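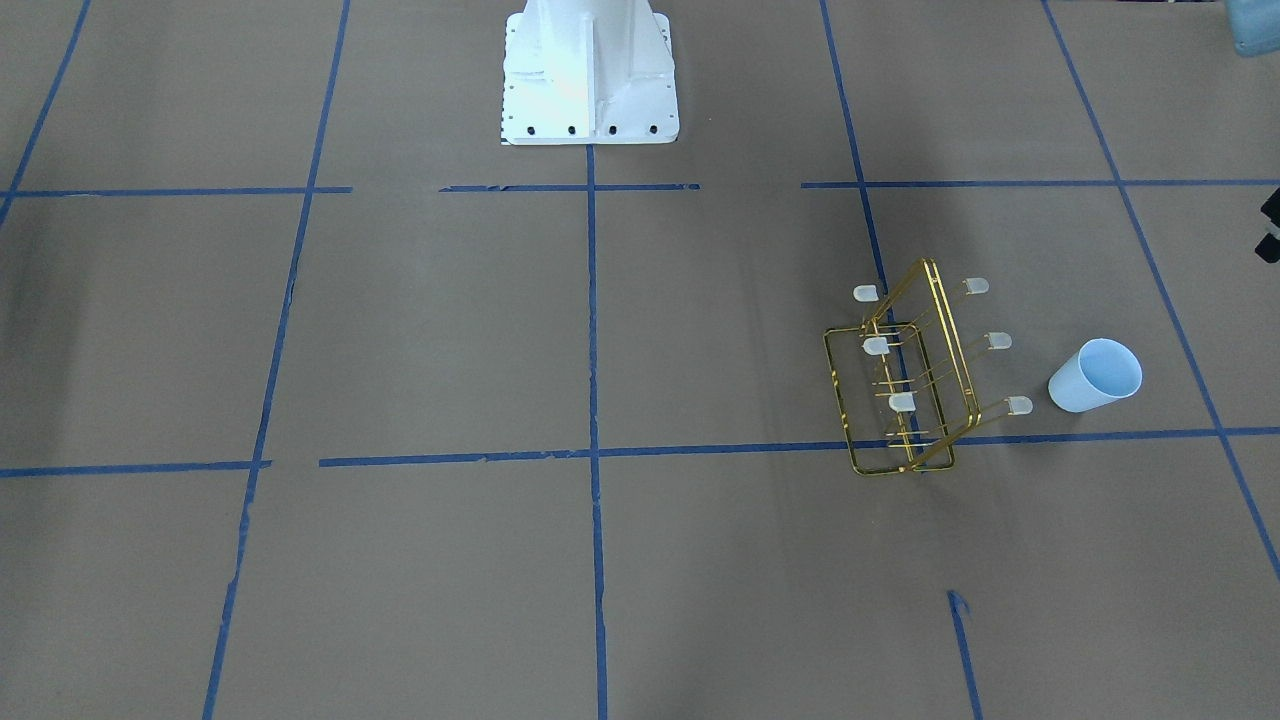

How long can painter's tape stay on a covered floor?

On paper or cardboard it can stay as long as the covering stays. On the bare floor, I take it up after a few days, and before that if the sun comes on it.

I have received this question many times after my page on floor paper, so I put together all my notes on covering a floor and marking it with tape. I use this method when I work on the floor, when I sort the kitchen things, and when I must decide where a shelf or a rack will live.

Choosing the covering

Flat paper from a roll is good for dry work. Cardboard is better if you will kneel, and your knees will thank you after the first hour. For my back room I bought a roll from Plangate, and it was too thin, it made waves as soon as I walked on it with shoes. Now I buy the heavier one. If you use old boxes, cut away the flaps and put the printed side down.

Sweep first. I write this because I once did not do it, and one small stone under the cardboard left a scratch that I still see every time I mop.

Laying it flat

Unroll the paper in the evening and leave it with the curl facing down. In the morning it is much easier to work with. Put books on the corners while you tape. The joints should overlap by the width of your hand, and the top sheet should point away from the door, so that feet do not catch the edge when people come in.

Making the lines

Start with one long line in the middle, from the wall or from the biggest thing which does not move. All other lines can be measured from this one. Then make the lines across. Pull out a long piece of tape, hold it a little above the floor, look along it, and only then let it down. When I press it bit by bit, from one end to the other, my line always becomes a banana.

Slanted lines are useful too – I use them for the way a door opens and for the path where I need to walk. You do not need to make every line complete. A short strip is enough to say "until here".

Tear or cut? For marking only, tearing is fine. The end is not beautiful but it holds the same. For a line where you will paint, cut with scissors. A frayed edge collects dust and after some days it starts to lift, so rub it with the back of a spoon, or put a new piece on top.

Using the squares

When the floor is divided, give each part one job. Mine are "stays", "wash", "give away" and "I don't know yet". I write the word on the tape with a pencil. A marker goes through thin paper, please test it in a corner.

A wire rack is a good thing to begin with, such as the gold-colored one in my photo. Put it on the floor in the place you are considering, turn it once or twice, and walk past it as you normally do. I put a cup near it also, at the place where my hand would reach. If you kick the cup, the place is wrong. My sister-in-law Iolanda Conceição does this with pots before she fixes anything to the wall, and she has fewer holes in her walls than I have.

Do not drag a wire rack over paper. The feet or the ends of the wire can make a tear. Lift it, also when it weighs almost nothing.

Care of wire racks

Dust them with a dry paintbrush, an old one with soft hair. For grease, use warm water with a little dish soap and a soft cloth, one wire at a time. With a gold-colored finish I don't use steel wool or scouring powder, it can take the color away and you can't put it back. Dry it the same day, particularly the crossings where the wires meet.

Taking up the tape

Pull slowly and low, with the tape folded back over itself. If it leaves glue on the bare floor, try warm water and soap first and wait ten minutes. A drop of cooking oil on a cloth helps with the rest, and then wash again, or someone will slip. Paper with tape on it does not go in my recycling, but ask where you live.

I keep the good pieces of cardboard behind the wardrobe. The ones from last November are still in use.

239 shares
4 comments

Sudheer Fernandes
I did the hallway in this way on Tuesday. The banana line is very true. How do you stop the tape lifting where the door passes over it?

Reply from author
Sudheer, I leave a gap there. If the door is touching the tape it will lift, with any brand.

mapleporch
Do you have a favorite tape? I have only Merneck at my hardware store and it tears down the middle when I pull it off.

Reply from author
I have not used this one. Old tape does this often, so look if the roll was stored in a hot place. Warm it a little with a hair dryer before you pull.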